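Dandholm Tasks 2: a planning and recording tool for two-arm cells, after one winter of use

I have used Dandholm Tasks 2 since November, and in February our license came up for renewal, so I had to decide if I want to pay for it a second time. I wrote down my opinions for that decision, and a colleague asked me to make them public. English is not my first language, please excuse the places where you notice it.

First, what it is. Dandholm Tasks is a desktop program that sits between your arm drivers and your policy or planner. It has four parts: a task editor, a motion planner for two arms, a recorder, and a replay viewer. You can buy the recorder and viewer without the planner, but the planner is the reason why I looked at it. Before, we worked with a set of scripts on top of Turkley, which is free and which I still like. Turkley plans very well for one arm. For two arms you must write the coordination yourself, and ours was written by three people in three different years.

Installation

The installer took 11 minutes on a clean Linux machine. On my older workstation it took most of an afternoon, because it found a different version of the messaging library and refused to continue. The error message was only a code. Support answered the next morning with the correct command, and the command worked. I would prefer to find this command in the manual.

The calibration wizard is good. It moves each arm through a set of poses, asks you to confirm the camera view, and then writes one file for the whole cell. I appreciate that it is a text file and that I can read it. One warning: the wizard overwrites the old file without asking. I lost a calibration in this way and now I keep the folder under version control.

The task editor

In the editor you describe a task as a short list of steps with conditions. A step can be "left arm picks an object of class plate" or "wait until right arm is outside zone B". Zones are drawn with the mouse over the camera picture. It is quick to learn, and a student who joined us in the middle of winter could make a working sorting task before lunch on her first day.

Where it becomes difficult is when a step fails. Each step may have one fallback and only one. If you want the arm to try again from another direction, and after that to give the object to the other arm, you have to make a sub-task, and sub-tasks do not appear in the main list. You must open them in a separate tab. In a long task I had nine tabs open and could not remember which was which. Turkley has behavior trees for this, and I miss them.

There is a Python interface too. It is complete and the names are sensible. The documentation of it is one long page with no search, and several examples still use the function names from version 1.

The planner

Here I am mostly happy. The planner considers both arms together, and it is careful with the space between them. We ran 3792 episodes in this period and the log shows 2 contacts between the arms. Both happened when I had made the safety margin smaller by hand, so I can only blame myself.

The cost is speed. With the margin at its default, one arm often waits while the other one finishes a motion that, to my eye, leaves enough room. There is a setting called "eagerness" from 0 to 100. I keep it at 50. With higher values the motions start earlier but the planner also replans more often, and the arms make small stops which look nervous in the recorded data. If you train a policy on this data, you will probably see these stops again in the policy.

Another small problem is the cable model. You can tell the planner that a cable runs along the arm and it will avoid some wrist rotations. But you can give only one cable length for each arm, and a hanging loop is treated as if it were tight. I made the length longer than it is, and this was good enough for us.

Perception and labels

The perception module is licensed from Yin, and it has its own settings window with another style and another font. It finds objects by class and gives a mask and a grasp proposal for each. For boxes, cups and tools it is reliable. For flat things it needs more help from you.

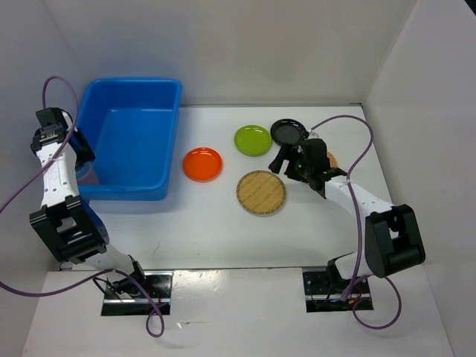
My main complaint about the labels is that the class list has only two levels. You can have "tableware" and below it "plate", and there the tree ends. Color is an attribute and not a class, which I think is right, but the filter in the task editor accepts only one attribute at a time. With an orange plate, a lime green one and a dark one that looks almost like a small pan, I want to say "plate, any color except black", and I cannot. I must write two steps, one for orange and one for green. A woven coaster beside them is also round and flat, so if you filter by shape only, it comes into the same group. I solved it with a small Python filter that checks the class and the color together, and it runs before the editor receives the list. It took an evening to write, but I think a paid program should have this already.

Highlights on shiny rims also disturb the masks. In the settings there is an option "suppress specular", off by default. Turn it on.

Recorder and viewer

The recorder is the part I would buy alone. It keeps joint states, gripper commands, camera streams and task steps on one clock, and I have not found a lost frame yet. Export goes to the common formats. The files are large, and compression happens only after the session, so plan your disk space.

In the viewer you can drag the time bar and see the planned path and the executed path in two colors over the video. When a grasp goes wrong, I find the reason much faster than before. You can also add comments at a point in time, but the comments are not exported with the data. Support told me this is planned.

Price and alternatives

The license is per cell and per year. For a university it is acceptable, for a small company I think it is high. Furnitmont sells a cheaper package with a similar editor, and I tried the demo for two weeks. Its editor is prettier and the fallbacks are better made, but its planner moves the arms in turns, never together, and for our work this is too slow.

What I like: planner safety, the recorder, readable calibration files, support that answers.

What I do not like: one fallback per step, weak filters, old examples in the documentation, the cable model.

I renewed for one year, with the planner. If version 3 does not bring better filters, next time I will probably take only the recorder and viewer and go back to Turkley for the planning.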